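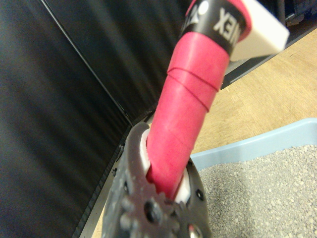
**Prendton, November 2023**

Skuresum, the Prendton four-piece who have spent most of the past two years playing other people's support slots, are putting out a debut album of their own. It's called *Stillmont*, it has nine songs on it, and we are so pleased to be sending it your way at last!

The record was made over 19 days in October in a disused chapel on the edge of town, with the band sleeping in the vestry and recording whenever the traffic died down (mostly after ten at night). You can hear the building all over it. The drums on "Low Field" were played in the porch with both doors open, and the long organ note that closes side one is the chapel's own instrument, wheezing a bit and slightly flat.

Singer and guitarist Farah Pattinasarany wrote most of the words on the bus to work.

"I had a whole notebook of half-songs and I was a bit scared of them," she says. "Then Vidar started playing this slow, lopsided thing on the bass and I just sang the first page over it. That became 'Hartono', pretty much in one go. We did try it again the next day with a proper click and everything, and it was awful."

Bass player Vidar Viklund also mixed the album, at home, on headphones.

"I like records where you can tell how big the room was," he says. "We left in the chairs and the coughing. There's a bird on track six as well, and it comes in at a really good moment."

Fans of the early tapes will find the drones and the close harmonies still here, but there are choruses now too, big ones, and a seven-minute closer that the band have been finishing their sets with all autumn.

*Stillmont* comes out on LP and download through Hartono Records, the label the song is named after. The first pressing includes a lyric booklet drawn by Farah. Total running time is 42 minutes.

The band will play 3 launch shows, all in Prendton, with dates and support acts to follow.

Review copies, interviews and photos: please write to the Hartono Records press desk.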